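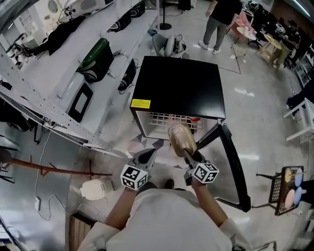

A slipped marker cube is the most annoying fault I've had to chase on our hand-held grippers, and it took me way too long to work out what I was looking at. The tracking never drops, the software stays green, and you get a nice smooth path for the whole take. It's just the wrong path. Each of our grippers carries two marker cubes just above the handle, and the job that showed up the problem was the fridge one: plastic container in the right gripper, door of the little black fridge standing open, wire shelf waiting inside. On playback the container went straight through the shelf. Solid wire, and my recorded gripper sailed through it like a ghost!

So, how to find a slipped cube, how to fix it, and what to do with the takes you've already got. I'm assuming you have two hand-held grippers with cubes on them, a head camera, and some kind of playback tool. Ours is Tuvunach, but any viewer that draws both cubes' poses separately will do.

## What it looks like when it happens

The first sign for us was dumb stuff. Deisy Quispe was replaying a batch on the arm (slow speed, hand on the stop, thank goodness) and the arm pushed a container into the edge of the shelf and kept pushing. She hit the stop. The container popped out of the jaws and skidded off across the tile, and one jaw pad got a nick in it. No harm to anybody, but that's a real push from a real arm, and I didn't love it.

We blamed the arm first. Then the arm calibration. Then I spent an evening redoing the head camera calibration, which was fine before I touched it and fine afterward.

Here are the things I'd check for now:

- Replays miss in the same direction every time, on one hand only
- The miss gets worse the farther the gripper is tilted
- Free-air moves look perfect, and only contact with something looks off
- Left and right jaws "overlap" in playback when you pass an object from hand to hand

If both hands are off by the same amount, it's probably your camera and you can skip this page.

## Before you start

Take the arm out of it. Power it down or at least pull it out of replay mode, and don't send it any more takes until you're through the last step. I know it's tempting to try "just one" to see if it's fixed. Eustaquio Huerta did exactly that while I was reaching into the fridge to wipe the shelf, and we had a talk about it.

You'll need:

- a hex key that fits the cube mounts (ours are Floson mounts, and the key lives on a string now)
- a paint pen, any bright color
- a flat block with a corner you trust
- blue threadlocker, the removable kind

## Step 1: Wiggle it

Hold the gripper by the handle and try to twist each cube between finger and thumb. Use some muscle. The loose one on ours felt totally solid with a light touch and only moved when I leaned on it, and that's how it got past me twice. If you feel a click or any kind of give, you've found it.

Don't tighten anything yet! I did, right away, like a fool, and lost the chance to measure how far it had turned.

## Step 2: Measure the slip

Set the gripper jaws-down on the block so it can't rock, and point the head camera at it from normal working distance. Record a few seconds without touching anything.

In playback, turn on both cubes for that gripper and look at the transform from one to the other. It should match the one in your calibration file, with a tiny bit of jitter. Mine was off by 2 degrees. That sounds like nothing, but the jaw tips sit a long way out from the cube, so a small twist up by your hand is a big miss at the far end.

Write the number down. You may want it for step 5.

If the two cubes disagree with the file, you still don't know *which* one moved. That's where the wiggle test helps. If neither wiggles, cover one cube at a time with a piece of cardboard, record again, and see which one puts the jaw tip off the corner of the block.

## Step 3: Fix the mount

1. Back the screw all the way out.
2. Clean the threads and the seat underneath. Ours had a ring of gray dust where the plastic had been rubbing.
3. Put one small drop of threadlocker on the screw.
4. Seat the cube against its stop, hold it there, and tighten until snug. The seat is plastic, so no gorilla grip.
5. Leave it overnight.

While you're at it, do the other three. I found a second one that wasn't loose but wasn't happy either.

## Step 4: Paint a witness line

This is the part I wish I'd done on day one. Draw a thin line with the paint pen that runs from the mount across onto the gripper body. If the cube turns, the line breaks, and you can see it with your own eyes before you pick the thing up.

Keep the paint off the black-and-white squares. Off the white border too — the detector needs that edge. I got a smudge on one face and had to print a new one.

Then recalibrate that gripper. Don't reuse the old file just because the cube is "back where it was." It isn't, not exactly.

## Step 5: Sort out the takes you already have

We had 466 fridge takes sitting on the drive, and I really, really didn't want to throw them all out. If your tool logs both cubes (check this, some only save the fused pose), you can compare the pair in every take and find where they stop agreeing.

In ours the change was a clean jump, not a slow creep. Something knocked it. My money's on the fridge door, since the gripper passes pretty close to the edge on the way in, but I can't prove it. Everything before the jump was good, and that left us with 387 takes to keep.

For the rest you have two choices. You can apply the correction from step 2, or you can bin them and record again. I tried the correction on 40 of them and wasn't happy: the cube had shifted under load, so the offset changed depending on how hard somebody was squeezing. We binned them. Your mount might be better behaved than mine.

Whatever you choose, move the bad ones into a separate folder with a boring, obvious name. Ours were called "fridge_b" for a while, and guess who nearly trained on them.

## Step 6: Bring the arm back

Start with a take from after the fix, and replay it with the container out of the gripper and the fridge pulled back from its normal spot. Slow speed. Somebody on the stop the whole time, and everyone else's hands out of the fridge.

Then push the fridge back and run it again empty. Then with the container. If the jaw tip clears the shelf all three times, go back to normal speed.

I also asked Deisy to lower the contact force limit on the arm, so that it faults out early when it leans on something. It trips a bit too easily on the door now. We're leaving it there until February and then we'll look at the numbers.

## Our morning check

It takes a minute and it's taped to the charging shelf:

- Witness lines unbroken, all four cubes
- Twist each cube
- Corner-block recording, both grippers
- Hex key back on its string

**Update, 2021-01-17:** Ferrand asked which threadlocker we used. It's the Ludinlow blue. The purple one didn't hold for us, and the red one will hold so well that you'll break the mount getting the screw out.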